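Brirnwood Site Council
Minutes of meeting, 2025-01-03

Item 1. Previous minutes
Accepted with one correction: the parking figure under item 4 should read 12 spaces.

Item 2. Report on the visit to Clevberg
Sławomir Zieliński reported on the sorting demonstration. The group saw one cell, set up with a green belt, colored trays along the near side, and a two-armed robot picking electrical parts. Clevberg uses the cell for open days and for trials with customers' own parts.

The parts were push-button switches, contact blocks and circuit breakers, close to what goes through our returns bench. They are put on the belt in no set order and many lie on their sides. Sławomir said this was the main point of interest for us — our returns come out of the tote the same way.

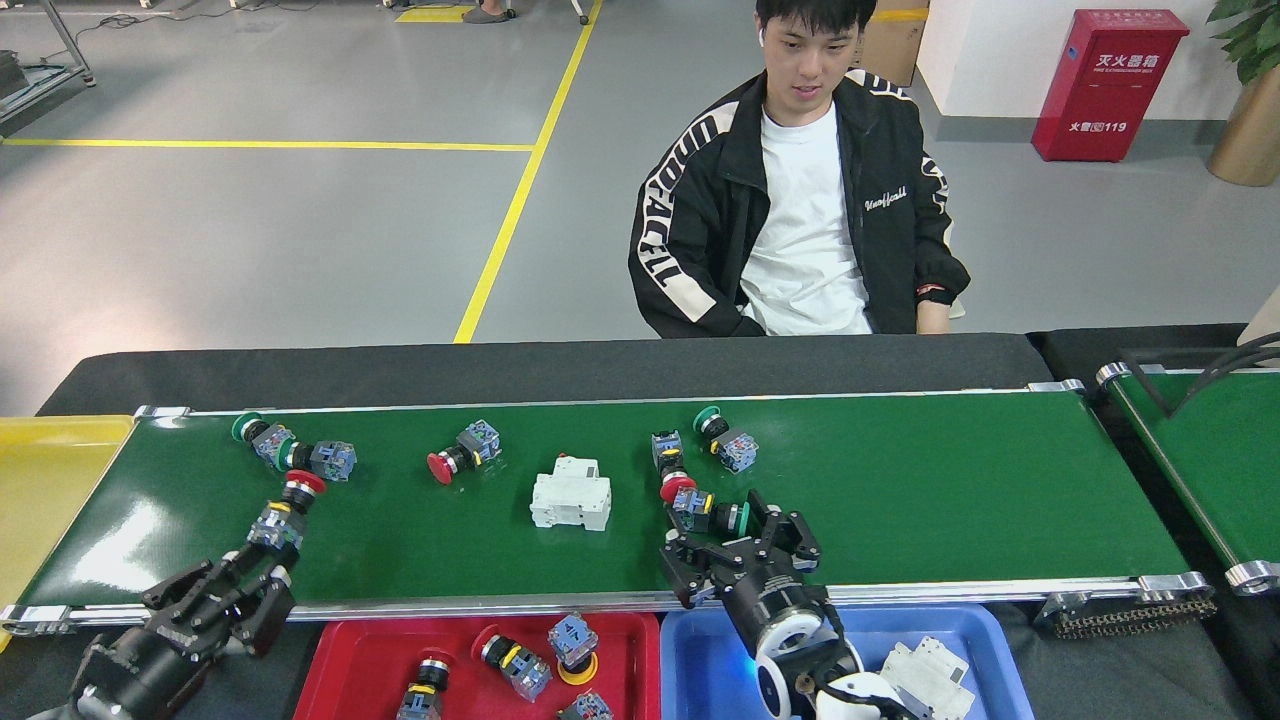 Sorting demonstration at Clevberg: left gripper holding a red mushroom-cap switch, right gripper at a switch with a green ring.

Questions from members:
Whether the arms can work from a mixed tote without a belt. Clevberg said not at present.
Whether a new part type can be added on site. Yes, after a training session, which they quote at 3 days.
Whether damaged parts can be picked out. Not covered in the demonstration. Sławomir to ask in writing.

Veres asked for a trial before any discussion of price. Clevberg will accept a box of 100 mixed parts from us and send back a count by type with the errors listed. Agreed that the box should come straight from returns and not be cleaned up first.

Action: Sławomir to arrange the box with the Pledow stores and send it by the end of January.

Item 3. Open day
Clevberg has offered places for 12 of our staff at its next open day. Shift leads to send in names. Travel to be charged to the training budget, limit 900 for the group.

Item 4. Other business
Bench lighting in returns is still waiting on parts. Carried over.

Next meeting to be set once the trial count is back.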